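3.2 Household water use and fixture age

The billing records give total consumption per connection but say nothing about where in the home the water goes. To separate bathroom use from the rest, we fitted loggers to the supply lines of 28 homes in the Nunel district and left them in place for 11 weeks beginning in April. The loggers recorded flow every ten seconds. Events were sorted into toilet, shower, faucet, and other using the volume and duration rules of Kokkinos and Yáñez, with one change: refills shorter than 15 seconds were counted as leaks if they came back at regular intervals overnight.

Homes in Nunel were built in two phases. Those in the older phase, on the Grilach side of the canal, mostly kept their original toilets. Those in the newer phase had smaller tanks from the start. Most homes in both phases have a single bathroom, and the toilet is the largest fixture in it by flush count and, in the older phase, by volume as well.

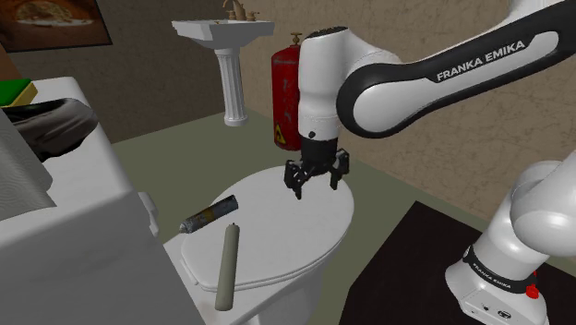
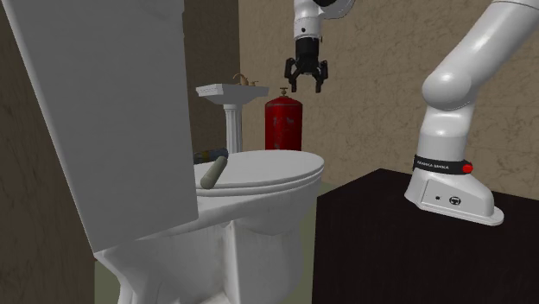 Figure 4. Two simulated views of a bathroom with a white toilet, lid closed.

Across the full billing sample of 3,382 connections, fixture age explained more of the difference in winter use than household size did. We did not expect this. The logger data point to leaking flappers as the main cause. In the older homes, overnight refills made up a large share of toilet volume, and the worst case lost 690 liters in one day with only two people at home. The residents had not noticed a sound or a change in the water level.

Two limits should be kept in mind. First, the logged homes agreed to take part and may be more careful with water than their neighbors. Second, the event rules were written for homes with mains pressure, and nine of the homes in Grilach draw from roof tanks, where refills are slower and harder to tell apart from a faucet left running. We reran the sorting without those nine homes. The ranking of uses stayed the same, but the gap between the two phases became smaller.

Section 3.3 applies the same rules to the Amato district, where meters were replaced before the study and the billing records are more complete.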